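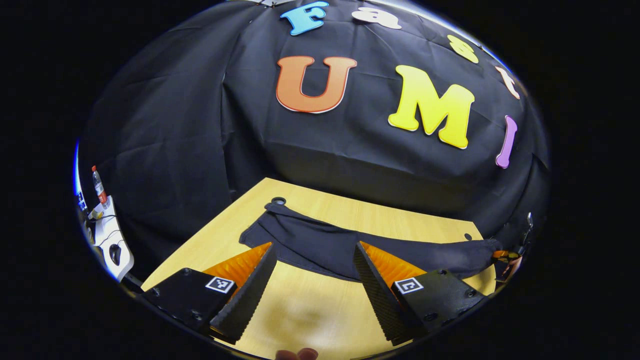

Figure 1. Wrist camera view, cloth task, hand-held gripper with orange pads.

Jultance Gripper Comparison Set: Data Card

Summary

The Jultance Gripper Comparison Set contains recordings of table-top handling tasks performed with two hand-held grippers. It was prepared by the Navarrete laboratory to support the selection of finger and pad designs before they are fitted to a robot arm. The set holds 2720 episodes. Each episode covers one attempt at one task, from the first movement of the gripper to the release of the object.

Hardware

Both grippers are operated by hand and carry a wide-angle camera that looks out over the fingers. The Bistusar gripper has black wedge-shaped fingers with a ridged inner edge and an orange textured pad. The Vorel gripper has straight fingers with a flat gray pad. Each finger mount on either gripper bears a square black-and-white marker, and the two markers on a gripper differ, so that left and right can be told apart in software. Finger opening is computed from the marker positions and stored in millimeters.

The camera, lens and mounting angle are the same for both grippers. The lens produces strong curvature toward the edge of the circular view, and the corners of every image are black. Images are supplied without correction. A calibration file for each camera is included in the folder named calib.

Tasks

cloth_fold: Take one corner of a dark cloth and bring it to the opposite corner.
cloth_lift: Raise the cloth clear of the table and lay it down again.
bottle_move: Move an upright bottle from one side of the table to the other.
peg_place: Pick up a peg and set it in a holder.

Cloth tasks make up the larger part of the set. The starting position of the cloth was changed between episodes and was not measured. In many episodes it begins bunched or partly folded over itself.

Recording conditions

Recordings were made on a light wooden table in front of a black fabric backdrop. In part of the set, the backdrop carries large cut-out letters reading "Fast UMI". Users who train visual models should note that the letters are a strong fixed feature and may be learned as a cue for position. The field backdrop in the index file marks these episodes as "letters" and all others as "plain".

Small items of equipment are present at the sides of the table in some episodes. They have not been masked. The operator's fingertips may enter the view at the lower edge.

File layout

index.csv: one row per episode
episodes/: video and pose track, one folder per episode
calib/: camera and marker files
splits/: train, validation and test lists

Pose tracks are sampled at 50 Hz. The test list holds 100 episodes for each gripper, and no operator in the test list appears in the training list.

Labels

Each episode is labeled success, partial or failure. Labels were assigned from the video by a reviewer other than the operator. Episodes shorter than 10 seconds were reviewed a second time. Where the two reviews disagreed, the label is partial and the field disputed is set to 1.

Known limitations

Marker tracking is lost when a cloth edge covers one of the finger mounts. Missing values are left blank in the opening column and should not be read as zero.

The Vorel pads were replaced once, in December. Episodes recorded before and after the change are separated by the field pad_set. Results should not be pooled across pad sets without a check.

Grip force was not recorded for either gripper.

Use

The set is intended for comparison of gripper designs and for research on learning from hand-held demonstrations. It is not suitable for safety assessment of a complete robot system. Errors in labels or calibration should be reported through the issue tracker of this repository, with the episode number given in the title.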